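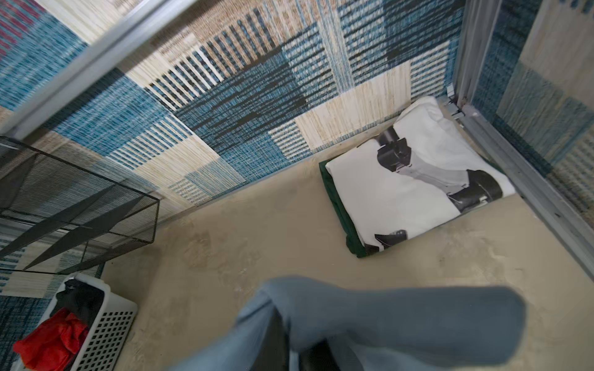

Woven panels, teal and navy with cream and tan.

Aug 3, 2025

Slept badly and got up before six. The tomatoes on the south side of the yard have blight again, the same two plants as before, so I pulled them and bagged them. The rest look fine for now. I cut the lower leaves off anyway and washed the shears in bleach water.

Jae-hoon Hwang called at breakfast about the canoe. He wants to put in at Skimar and paddle down to the old landing, which he says takes 2 hours. I think more, with the water this low. We scraped the hull on gravel there in April and the river was a lot higher then. I told him I'd go if we patch the keel first. He is bringing the epoxy.

Spent most of the morning on the gutter over the back door. One bracket had come loose and the whole length was tipping toward the house. Put in longer screws. Found a tennis ball and a wasp nest, an old one. It took me 30 minutes to get the ladder level on that slope and 15 to do the work.

Lunch was cold rice and the last of the cucumbers. Read a few chapters of the book about lighthouse keepers. It is slow, and he spends too long on the oil lamps, but I like the parts about the supply boats.

Called Mom in the afternoon. Her knee is better and she walked to Menetti and back for bread. She asked about the quilt frame again and I said I'd look in the attic.

Rain started after supper. The gutter held. There's still a drip at the corner by the downspout, so I need to buy sealant tomorrow after work.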